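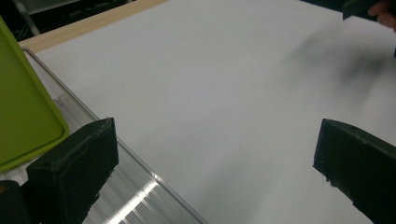 1. Work tables and surfaces

Flemgate Reuse Workshop, progress report to the Prieto Fund
Period covered: spring to the end of August

The refitting of the table room was the largest item in our plan, and most of it is now done. The room has 10 tables. All of them came to us from a closed school and had different heights and tops, so at the beginning of the period it was difficult to move a job from one table to the next. We have now given eight of them a new white top. The remaining two are waiting for their legs to be repaired, and they will be finished in the next period.

We chose a matte white surface after trying two others. The first was glossy, and the people who sort small parts complained about the reflection of the ceiling lamps in the evening. The second was gray and hid the dirt very well, but it also hid the screws. On the white top a dark mark from handling is easy to notice, and we accept this. The tables are wiped at 4 p.m., before the evening group arrives, and the tops have a light wooden strip along the edge.

The clear plastic channel with the long ridges has been in use along the table edge since June. We bought it in full lengths from Triltik and cut it in our own room. The cutting took longer than we had written in the plan. The plastic cracks if the saw is too fast, and we lost 8 lengths before we found the right blade. The supplier agreed to replace half of them, and the other half was paid from our small reserve, not from the grant.

2. Trays

We asked for money for 144 trays and we have received all of them. They are rectangular, with rounded corners and a raised rim, and the lime green ones are used for parts which are still to be sorted. Other colors are for parts that are checked and for parts that go to recycling. In the application we wrote that each tray would have a printed label. We have changed this. The labels came off in washing, and the color alone is enough for the daily work. The money for the labels is not spent, and we ask below for your permission to use it in another way.

The trays are a little wider than the old ones. Our shelves at Trilov, where the finished parts are stored, take them only with the short side in front. It is possible to live with this, but it means that fewer trays fit on one shelf than we calculated, and some of them are kept on the floor for the moment. We would like to solve it before winter, when the floor there becomes damp.

3. Use of the room

The room is open for the morning group and the evening group. Some 100 people have used the tables in this period. The morning group is mostly older people from the neighborhood, and they repair lamps and small kitchen machines. The evening group is younger and changes more often. Both groups asked for chairs with a back, and this was not in our budget. We found a few second-hand ones, but not enough for all the tables.

Noise is still a problem. The door to the corridor does not close well and the music school next to us has complained twice. We put felt on the frame - this helped in part. The landlord has promised to look at the door in the autumn.

4. Money

The spending on tables and trays is within the plan. The spending on the channel is a little above it, for the reason given in section 1. The largest sum still open is the repair of the two tables, for which we have an offer but no invoice. The detailed list is sent with this report as a separate sheet.

5. What we plan next, and our requests

In the next period we will finish the last two tables, cut the channel for them, and put a higher shelf in Trilov. We also want to write a short instruction for new people about how to use the tray colors, because at present it is explained only by speaking and sometimes it is explained differently.

We ask the fund for two decisions:
- to move the label money to the shelf in Trilov
- to extend the period by one month, so that the table legs can be repaired by the same workshop as before

We would be thankful for an answer before the end of September.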